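Gyula Vörös
Thread. People keep asking me if a machine can do the dishes yet, so I'm putting my answer in one place.

Short version: a dishwasher can. Putting a cup into the dishwasher is a different job, and that one is mostly still yours.

Background, for anyone new. I do contract work on handling equipment, mainly the grabbing end of it. Most of my customers are shops and commercial kitchens. Homes are the thing I get asked about at parties.

Let's start with shops, where machines do well. Sukevine packs jars. Same jar, same lid, same tray, all day. Their line does 800 an hour and one person watches it.

That line does not know what a jar is. It knows a jar will be in a certain place at a certain time. If the jar is an inch to the left, the line stops and a light comes on.

People see a line like that and figure a kitchen must be easier, being smaller. A kitchen is harder in every way I can think of except speed.

At Sukevine somebody decided where the jars go. In your kitchen the cup is wherever you finished your coffee. It might be on its side. It might have a spoon in it. It might be behind the toaster.

Second chore people ask about: sweeping. Robot vacuums are good. I own one. It does the floor it can reach, and I pick up the socks first. I would call that a chore that's mostly done by machine, with a new small chore added.

Same with lawns. Works if the yard is simple. Mine has a ditch.

Third: laundry. Washing and drying have been automatic since before I was born. Folding has not. I have watched a lot of folding demos and most are sped up. Look in the corner of the video for the little number.

A towel is about the best case for folding. It's a rectangle. Now try a fitted sheet. I can't fold one either, so I won't hold that against the machine.

Fourth: wiping. This one is closer than people think for a flat counter with nothing on it. The trouble is that counters have things on them, so wiping turns into picking up and putting back, and we're at the cup again.

So, the cup. I spent a good part of April on cups for Oravec, who wanted to know if an arm could clear tables in a staff cafeteria. They had a trial unit on loan from Kimuser and one corner of the room to try it in.

The cafeteria uses 14 kinds of cup and glass. They were surprised by that. They'd have told you two. There were old ones from a supplier they'd dropped, and people bring their own from home and leave them.

We cut it down to plain mugs to start. One shape, one color, one at a time. If you can't do that there's no reason to go on to the rest.

There are three obvious ways to hold a mug. Around the body, by the handle, or by the rim.

Around the body is the strongest. You need a hand that opens wider than the mug, and you need clear space on both sides. Fine for one mug alone. Bad when five are bunched together, which is how people leave them.

By the handle is what you and I do. For a machine it's the worst of the three. The handle is small, it can point in any direction, and when you lift from it the whole mug wants to swing. You fix that with your wrist and never notice you're doing it.

By the rim is what I keep coming back to. One finger goes inside, one stays outside, and you pinch the wall. The opening is easy to find from above and it's round, so it matters a lot less which way the handle is facing.

The rim has its own problems. If there's coffee in the mug, your finger is in the coffee. If the wall is thick or tapers, the pads don't sit flat. And you are pinching ceramic, so hard pads chip it sooner or later.

Also, no one wants to drink from a rim that a machine finger has been on. For clearing dirty mugs that's fine, it's going in the wash. For setting a table it's a real complaint. Oravec brought it up before I did.

We do most of this in simulation first. You can drop a mug and it costs you nothing. You can run it all night and look at the bad ones on Friday. 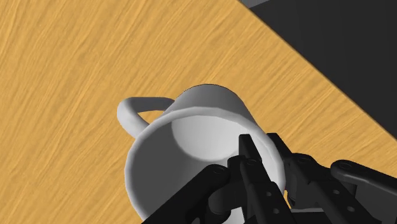
Gyula Vörös
Simulated rim grasp on a white mug, fingers at the wall on the side away from the handle. One mug, bare wood tabletop, nothing else to bump into. This is the easy version of the chore, and I want people to see how easy we make it.

Look at how much room the gripper takes up compared to the mug. Your fingers are thin and the rest of your hand stays out of the way. A linkage hand brings all its plates and pins along with it, and they have to fit somewhere.

On a bare table that doesn't matter. Put a water glass next to the mug and now the outside of the hand is what knocks things over, while the fingertips are doing just fine.

Simulation is also kind to you about surfaces. The mug in the computer is as slippery as you tell it to be. A real one has a wet ring under it or a sugar packet stuck to the side.

I like simulation. I'd be out of work without it. But when someone shows you a success rate, ask if it came from the computer or from a room with people eating lunch in it.

What happened with Oravec: the arm could clear plain mugs from a tidy table, slowly. It took over 5 times as long as the woman who normally does it, and she carries them in bunches and wipes as she goes.

They didn't buy it. I told them not to. They put in a return rack by the door, people carry their own mugs to it, and that solved most of the problem for the price of a rack.

The rack did give us one thing. If the mugs all arrive in a rack, upside down, in rows, then a machine has a chance. Now it's closer to the jar line. We may go back and try that part.

That's how this usually goes. The chore gets changed to suit the machine before the machine does the chore. Dishwashers have racks. Robot vacuums got us to buy lower-pile rugs and tape down cords.

Somebody will reply with the Burarach video, so I'll cover it now. Yes, I've seen it. Yes, it looks good. It's a long shot with no cuts and I give them credit for that -- most don't do it.

What I'd want to know about the Burarach one: was anyone steering it by remote, how many tries did they throw out, and had it seen that kitchen before. I'm not accusing them of anything. The video just doesn't say.

If you run a small shop and want to know what to automate, look for the job where the thing is always the same shape and always shows up in the same place. If you don't have one, see if you can make one with a jig or a chute. That's cheap.

If you run a kitchen, buy a better dishwasher and a cart with good wheels. I lose business saying this.

If you're asking about your house, my list as of now. Vacuuming open floor, yes. Mowing a plain yard, yes. Washing and drying clothes, yes, and you load it. Folding, no. Clearing the table, no. Making the bed, no. Cleaning the bathroom, I wouldn't want to be in the room.

I get asked for a year. I don't have one. The picking up part is getting better faster than I expected. The part where it notices the mug is still half full and you're coming back for it, I don't see much progress on.

Couple of replies since I started posting. Someone asked about suction cups. Good on flat, smooth things like plates and boxes. On the curved side of a mug you need a small soft cup, and it doesn't like being wet. You can get the flat bottom if the mug is upside down. See rack.

Someone asked why not a hand with five fingers like ours. You can buy one. It costs more than the arm, and it has a lot of small parts that would rather not be near dishwater. Two fingers will hold a mug.

Someone asked what pads I use. Silicone, replaced when they get shiny. We went through 2 sets at Oravec, one of them because I left it too long.

Someone said their mother-in-law can carry six mugs in one hand. I believe it.

I'll post the rack tests if Oravec says I can. Next up on my bench is a tray with a lip on it, which sounds simple and has been giving me trouble all week -- the fingers want to go under it and there isn't any under.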